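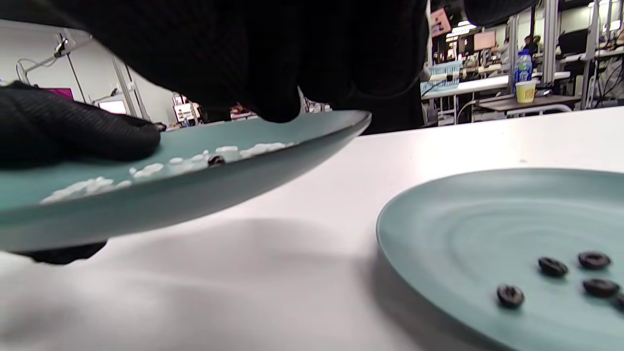 Which gripper did the team at Trerkwood keep? The Varela, after 500 trials against the Drenier.

Katalin Illés, who directed the comparison, said the two units closed with equal force. "The difference was in release – the Drenier held small items too long."

Controller settings were fixed in September. Sorting small food remains the hardest test, in her view, and a teal plate with a few dark, round pieces on it leaves little margin for error. "A finger pad must let go cleanly," she said.
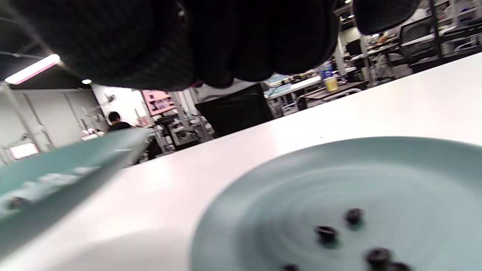
Comments (2)

Kenza Benmoussa: Were both run on the same arm?

tomasz_r: What pad material was used?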